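The case for the long way home

My grandmother had three routes from the bakery in Tresville to her kitchen door, and she picked between them the way other people pick a radio station. The short one took her past the bank. The middle one went by the school. The long one followed the old canal to the lock and came back up through the allotments, and by the time she got in, the bread was usually missing an end.

I have been thinking about her because I moved back in March, and I have now walked home from work by every street I can find. I love it. I love it more than I have loved any hobby I ever paid for, and I want to make the argument for it properly, since the people I bring it up with at lunch tend to pat me on the arm.

Start with what you find. On Londinel Street there is a house with a brass plate by the door that reads STULTUS, in very good lettering, and no other word. I walked past it for weeks. Latin for fool! Was it the name of the house? A dog? My friend Gladys Mamani, who taught Latin for years, thinks somebody lost a bet. I have decided I don't want to know, and I still cross the road to look at it.

Then there is the hill. From the direct route you would think Tresville was flat. Come around by the water tower, though, and you get the whole town laid out below you, roofs and church and the rail yard, with the river a good deal closer than you thought. I grew up here and I had the river in the wrong place in my head until I was forty-one.

The usual objection is time. My direct walk is 2 miles, and the long way adds enough that supper slides. Fair. I have a job with an end to the day and no small children, and I know what a luxury that is. Colleen Beaudoin, who has twins, told me that her long way home is sitting in the parked car until the song finishes, and I think that counts completely. The point is a bit of the day that hasn't been claimed by the place you left or the place you're going.

The other objection came from Oluf Eskildsen, who said that if I wanted exercise I should join his gym, and if I wanted to think I should sit down. But I don't think well sitting down! I think about the chair. On foot I get somewhere by the second corner, often on a problem I hadn't known I was working on. I wrote most of a wedding toast between the Ross Street bridge and the hardware store, and I fixed the ending at the crosswalk.

What I'd really like to defend is the boredom in it. Some evenings there is nothing at all – wet hedges, a bus, somebody's recycling. I used to fill those stretches with podcasts, and I had 93 of them saved up when I finally quit. Now I let the dull parts be dull. You start noticing which gardens get the last light, and which porches have been painted, and that the man at number 200 has moved his bench again.

A town of 3,000 people ought to run out of streets pretty fast. On paper it has. But a street walked uphill in rain is hardly the same one you came down in June, and there are the alleys, and the path behind the cemetery that I only tried last week. It was muddy and it smelled of mint and it came out, to my total surprise, at the bakery.

I bought a loaf. I went home by the canal, past the lock and up through the allotments, and I ate the end of it on the way.

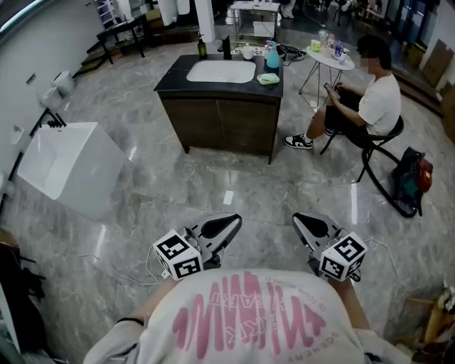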